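# Sorting and stacking at Costomora: what the arm changed

Report for the Work and Technology module, Paltport

## Background

Costomora packs building-block sets for schools. Until last year the display stacks and the sorting were done by hand at two long benches. The company then put in an arm cell from Kivetmont. We visited twice in July and talked with people on the packing floor.

## What people do now

A shift used to handle 500 sets, with everyone on the same task. The arm now does the placing, and the benches do checking, refilling and repairs to cartons. Two workers moved to the cell full time. They had 10 hours of training, which both said was too short. Most of what they know about clearing a stop they picked up from each other.

Wrist pain came up in nearly every talk we had. People who left the benches said it had eased. Those who stayed said the checking is lighter work but harder to keep your mind on, and they miss talking across the table. The cell is loud enough that you have to walk over to speak to someone.

Pay did not change. The cell operators think it should have, given that they now answer for stops.

## Placing work

The slow part is setting a piece on top of one that is already standing. The arm has to come down straight and let go at the right height. 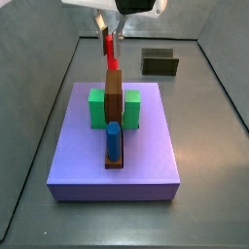 In the shift log we were shown, 92 out of 200 stops were cleared by the operator without calling maintenance. The supervisor wanted that number higher. The operators wanted the log to show how long each stop took, and Jafarzadeh, the firm that services the cell, has agreed to add it.

## Limits of this report

We only saw the day shift. We did not get to speak with anyone who had left the company.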